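The Pultbridge robotics club has 19 members, one robot and a waiting list for the good stool. It meets at four in the afternoon in what used to be the typing room, and by a quarter past somebody is already arguing about elbows.

The robot is called Wondis. The name was meant to be temporary. It won a vote two years ago against several alternatives the school declined to print in the newsletter, and by the time anyone thought of something more dignified the laptop stickers had been ordered.

Godfrey Lema, who teaches physics in the mornings and supervises the club with the wary calm of a man who has replaced a lot of fuses, set this year's project in one sentence. Clear a table, he told them. The students, who had been hoping for soccer, took it badly. One senior asked whether they could at least clear it fast.

They could not. In the first month Wondis needed 44 minutes to put away three objects, and one of those had rolled off by itself. The club logged it as a success anyway, on the grounds that the table was clearer than before.

Part of the trouble is that a person clearing a table isn't thinking about it. You pick up an orange and your hand has already decided how hard to squeeze. Wondis gets no such help. Someone has to guide the arms through each pickup, over and over, while the computer records where every joint went, and then the recordings are fed to a program that tries to work out what the human had in mind. Often the human had nothing in mind. At least one early recording contains a long pause in which, the operator later admitted, she was thinking about lunch. For a week Wondis paused there too.

The target is 300 good recordings before the regional event in July, held in the sports hall at Borent. The rules fit on a single page. Teams get a table, a mix of hard and soft things to put on it, and 35 minutes. Points come off for anything dropped, and double for anything crushed. Last year's winners, from the Lazarević school, are spoken of here in lowered voices. Their robot is said to have folded a napkin.

So the club has become picky about what goes on the table. Blocks are for beginners. A ball is more of a character test, as it leaves the moment it's touched carelessly. Snack packages are worse than they look, being flat and shiny and prone to shrinking in number between sessions. (A sign on the supply cupboard reads TRAINING DATA, DO NOT EAT. It has had limited effect.)

Then there are the flowers. Lema wanted one object that would punish a heavy grip, and the club settled on a vase of pink roses, to go in with the balls and the candy.

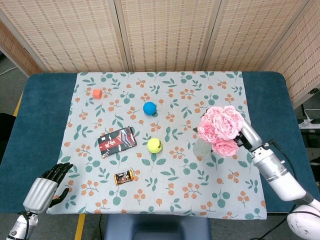
The arguments about the roses have been going on since spring. One faction believes in taking hold of the bouquet, which forgives a few millimeters of error. The other wants to go for the glass lower down, which keeps the petals out of it and introduces the possibility of a mop. Both sides have drawn diagrams. A sophomore has proposed leaving the flowers for last and hoping the clock runs out, and she has been told that this is a management skill and will serve her well in life.

Lema mostly stays out of it. He sits at the back with his grading and looks up when the room goes quiet, silence being the sound he has learned to worry about. His one firm rule is that whoever is on the controls doesn't get advice until the run is over. It's broken every session, usually by him.

"Left," he said, during the run I watched, to no one in particular. Then, after a moment, "The other left."

By six the room has to be locked, and the last job is copying the day's recordings onto the drive. The students wipe down the tables and stack the chairs themselves. It takes them four minutes, and I noticed that the robot was switched off for it.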